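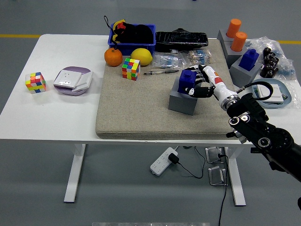
第六讲 松手失败:一次放置故障的分析

课程:机械臂与灵巧手实操
主讲:Judite Pinheiro
实验指导:Kwan-ho Chou、Duarte Tavares

一、故障经过

本讲用的案例来自上一轮实操课的放置练习。任务内容大家都做过:手抓住深蓝色零件(顶部带凸台的那种),放到灰色方块上,松开手指,手臂竖直退回,再去取下一个。手还握着零件、零件已经落在灰色方块上,这个姿态在程序里叫"放置位"。故障就出在放置位之后的那一步。

当时在操作位的是 Arnaldo Sampaio,Ermelinda Garcia 在桌边记录。前七个循环正常。第8次循环,手臂到达放置位,程序发出张开指令,等待结束后开始上抬。手指没有完全张开,零件被带了起来,零件下面的灰色方块也跟着离开了垫子。抬到一定高度后灰色方块先掉下来,砸在垫子边上,弹到地面。手臂继续上抬。Ermelinda 伸手去接方块,手进入了手臂的运动范围。Arnaldo 按下急停,手臂停住,随后手指失力,深蓝色零件也掉了下来,从她手腕旁边落到桌面。

没有人受伤。零件凸台边缘磕掉一小块,灰色方块完好。

按本实验室的分级,这次记为"险兆事件"。分级的依据是人手进入了运动范围,与零件坏没坏无关。

二、时间顺序

下面的顺序由控制器日志和手部日志对齐后得到。两份日志的时钟不同步,对齐用的是急停信号,两边都有记录。

1. 手臂到达放置位,位置误差在允许的 2 mm 以内。
2. 控制程序向手发出张开指令。
3. 手部控制器返回"已接收"。
4. 手部日志中,食指和中指的关节角开始变化,拇指关节角几乎不变。
5. 程序等待 500 ms。
6. 等待结束,程序把状态变量改为"已松开"。
7. 手臂开始上抬。
8. 腕部力传感器读数上升,数值超过空手上抬时的正常范围。程序没有读取这个值。
9. 力读数突然下降一截,对应灰色方块脱落。
10. 急停触发,手臂抱闸。
11. 手部断电,手指失力。

请特别看第3条和第6条。"已接收"的意思是通信正常,控制器收到了这条指令。它不表示手指动了,更不表示手指动到位了。程序里把它和一段固定等待时间合在一起,当成了"已松开"。

三、直接原因

拇指驱动单元当时处于限流状态。

这只手的驱动单元在温度升高后会自动降低电流上限,保护电机。限流以后还能保持握持,但要克服零件表面的摩擦反向张开,力就不够了。连续做握持练习时,拇指承担的力最大,所以最先进入限流。日志里有限流标志位,从第6次循环起就已经置位。手部控制器把它归为"提示",不归为"故障",所以不会中断程序,操作界面上也只有一个小图标。

Duarte 后来在同一工位做了复现:连续握持到限流标志置位,再发张开指令,拇指多次停在半路。把零件换成表面光滑的,拇指能勉强张开。换回原来的零件,又停住。复现时手臂不动,只测手。

四、根本原因

直接原因找到以后,很多报告就停在"电机过热,注意休息"。这样写不够。电机限流是设计好的正常行为,以后还会发生。要问的是限流之后,为什么整套系统继续往下走。

第一,程序用时间代替了状态。

原来的代码大意如下:

发送(张开)
等待(500 ms)
状态 = 已松开
手臂.上抬(安全高度)

500 ms 是早先调试时定的,当时手是凉的,空载,拇指张开绰绰有余。后来任务换过几次,零件换过几次,这个数没有人再看过。代码旁边的注释写的是"够用"。

第二,有力传感器但没有用。

腕部力传感器装好以后只接进了记录程序,没有接进动作程序。如果上抬开始的一小段里比较一下受力,灰色方块离开垫子之前就可以停下来。

第三,提示信息没有分级处理。

限流标志在握持时可以忽略,在松开时不能忽略。手部控制器不知道上层在做什么,它没法判断。这个判断必须由任务程序来做。

第四,桌边的人不知道什么时候可以伸手。

当时的口头约定是"手臂停了再拿东西"。东西掉下来的时候,人的反应比约定快。这一点放在第六节单独讲。

五、修改后的松开流程

Kwan-ho Chou 重写了放置动作的后半段。各组从本周起统一使用新流程,旧程序不要再复制。

步骤一 到达放置位后,先停稳。读取腕部力值,记为基准值。
步骤二 检查各指限流标志。有任何一指置位,不发张开指令,程序暂停并在界面弹出提示,由操作员决定。
步骤三 发送张开指令。每隔 100 ms 读取一次各指实际关节角。
步骤四 所有手指的实际角度都进入"张开"范围,才把状态改为"已松开"。只到一部分,不算。
步骤五 超过规定时间仍未到位,程序转入"松开失败",手臂保持原位,不上抬,不后退,不重试。
步骤六 状态为"已松开"后,手臂以低速上抬 2 mm,再停一下,比较腕部力值和基准值。差值超出范围,转入"松开失败"。
步骤七 差值正常,手臂以常速退到安全高度。

关于步骤五里的"不重试":上一届有小组写过自动重试,失败就再握紧一次然后再张开。对限流的电机来说,再握紧一次会更热,更难张开。所以重试要由人来决定,并且要先等温度降下来。

关于步骤六:只看关节角还不够。手指张开了,零件仍可能挂在指节上,或者卡在指缝里。这种零件顶部有凸台,指尖从侧面握持时,凸台离指节很近,手稍微偏一点就会带住。关节角正常、力值不正常,就是这种情况。

还有一点容易漏掉。灰色方块只是放在垫子上,没有固定。零件和方块之间配合紧的时候,手指张开得不均匀,方块会被侧向推走。垫子是毡状的软面,方块在上面被推歪以后不一定自己回正,下一次放置的目标位置就不对了。每次"松开失败"处理完,都要重新确认方块的位置。

六、急停与人员站位

急停按下之后,本工位的手臂和手的反应不一样,这一点必须记住。

手臂:断开驱动电源,关节抱闸,停在原处。
手:断电,手指失力,握着的东西会掉。

也就是说,急停可以让手臂停下,同时会让零件掉下来。这次事件里,零件正是在急停之后掉的。Arnaldo 按急停是对的,换成任何人都应该按。危险在于有一只手正好在零件下面。

Ermelinda 在记录里写得很清楚:"看见灰块掉了就去接,没有想手臂还在动。"这种反应很常见,靠提醒很难消除。我们采取的办法是改站位。

1. 手臂上电期间,记录员站在地面黄线以外。需要看细节时看屏幕。
2. 任何东西掉落,一律不接、不捡。掉到地上的也一样,等手臂断使能以后再捡。
3. 操作员负责急停按钮,手不离开按钮所在区域。操作员不兼任记录员。
4. 需要伸手进入时,先由操作员口头说"断使能",确认界面显示,再说"可以进"。两句话分开说。
5. 手里还握着零件时,不允许有人把手放在零件下方,包括断使能以后。

零件很轻,砸到手问题不大。但同一套程序下学期要用来搬金属件,习惯要现在养成。

七、"松开失败"的现场处理

程序进入"松开失败"后,手臂停在放置位附近,手指半握。按下面的顺序做。

1. 操作员看界面,记下是哪一指未到位,限流标志是否置位。先记后动。
2. 有限流标志的,等待。等到标志自己清除。不要通过断电重启来清除标志,重启后标志没了,电机还是热的。
3. 标志清除后,操作员在低速模式下单独张开未到位的手指。
4. 手指全部张开后,观察零件有没有跟着动。零件没有落稳的,不要抬臂。
5. 需要扶零件时,先断使能,再由一人从侧面扶住灰色方块和零件,手不要伸进手指之间。
6. 人手退出,说"已退出",操作员重新使能,低速上抬。
7. 重新确认灰色方块位置,填故障单。

第3条做不动的,停下来找指导教师。不要用手去掰手指。指节里的传动件受外力后可能跳齿,关节角读数会和实际位置对不上,而读数本身看起来一切正常。Vositz 的维护说明里把这一条单列出来,违反后要做整手标定,很费时间。

八、开始前的检查

线缆。从手腕一带引出的黑色线缆会绕起来再往右走。检查时让手臂低速走完整个行程,看线缆在最高点和最远点有没有绷紧,会不会扫到桌上的东西。线缆带力会影响腕部读数,步骤一的基准值就不准。

桌面。右侧离手臂近,托盘、装零件的塑料袋这类东西要确认不在线缆和前臂的扫掠范围里。需要留在桌上的物品,位置要和程序里登记的一致。透明塑料袋要特别当心,视觉系统常常给不出可靠的轮廓。

垫子。看有没有起皱、移位。垫子前缘略微超出桌面,人靠过去时容易带动它,垫子一动,上面的方块全都跟着动。

地面。桌下有插线板和电源线,走动时注意脚下。手臂工作时不得插拔桌下的任何插头。

手。空手张开、握紧各做几次,看各指实际角度能不能到位。注意是看实际角度,界面上默认显示的是指令角度,要手动切换。这个默认设置已经反馈给负责界面的 Hamann,目前没有改。

九、关于"指令值"和"实际值"

这次故障可以归到一个很普通的类型:把指令当成结果。课程前面几讲出现过同类问题,放在一起看。

夹爪那一讲,Justum 夹爪的"闭合完成"信号在空夹和夹到东西时都会给出,区别要看开口宽度。有小组只看完成信号,空着夹爪走完了整条搬运路线。

移动底座那一讲,底座报告"已到达",依据是轮子转过的角度。地面有灰打滑时,轮子转够了,底座没有到。

本讲,手部控制器返回"已接收",程序当成"已松开"。

写程序时,给每个状态变量标明来源:来自指令、来自计时,还是来自传感器。凡是后面跟着大幅度运动的状态,来源必须是传感器。Civamell 项目的代码规范里已经加入这一要求,变量名后缀分别用 _cmd、_time、_meas。检查代码时先搜 _time,看它后面接的是什么动作。

十、故障单的写法

各组交上来的故障单,常见的毛病有这些。

写结论不写现象。"手坏了"没有用。要写哪一指、指令角度多少、实际角度多少、标志位是什么。

时间只写"刚才"。要写第几次循环,从上电开始连续运行了多久。限流类故障和运行时间关系很大,缺了这一项很难复现。

改了东西没有写。故障发生后换过零件、挪过方块、重启过控制器的,都要写。重启会清掉手部日志,重启之前先导出。

把人的动作省略掉。谁站在哪里,手有没有进入运动范围,要照实写。险兆事件的故障单不计入成绩,也不用来追究责任。这次能把经过还原到这个程度,靠的就是两位同学当场写下的记录。

十一、实验安排

本周实验仍做放置练习,使用新流程。每组先在手臂不使能的情况下单独测手,把各指张开时的实际角度存下来,作为步骤四的判断范围。范围由本组自己测,不要抄别组的,不同的手装配间隙不一样。

测完以后,由 Duarte 在程序里人为置位限流标志,各组验证程序会在步骤二停下。验证通过才可以使能手臂。

周六上午实验室开放补做,需要的组提前找 Kwan-ho 登记。日志文件和故障单一起交,文件名写组号和循环号。

下一讲讲力传感器的零点漂移,请先读手册里温度补偿那一章。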